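Voltulon Hand-Held Gripper Kit: Review
Saturday, April 29, 2023

The Voltulon is a two-finger gripper carried by hand, with a camera looking down between the fingers. It is sold for recording demonstrations that are later used to train an arm. The kit costs $889, or $1000 with the second set of pads. I bought the second set.

Assembly took one evening. The printed manual skips the step for seating the finger links, but the version on the Virág store page has it. Calibration runs from a laptop and has to be repeated whenever a pad is changed.
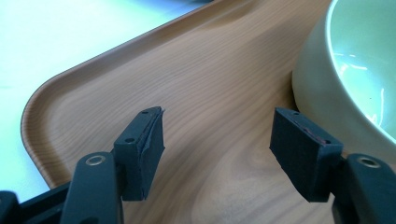 Ott Pētersons

I used the kit for table clearing: bowls, trays, cups. With a wood-grain tray and a glazed green bowl, both pads stay in view at the lower corners and the space between them is clear, so alignment is easy to check in playback. Glaze throws small white highlights, and tracking dropped out in a few recordings until I moved the lamp.

Out of 800 recordings, 111 were rejected by the import software, most of them for fast wrist turns. The trigger is stiff for the first week. Pad coverings are the weak point and should be sold separately; at present they come only with complete pads.

The Grokton kit is lighter but has a narrower view. For bowls and other wide items I would take the Voltulon.

Rating: 4 out of 5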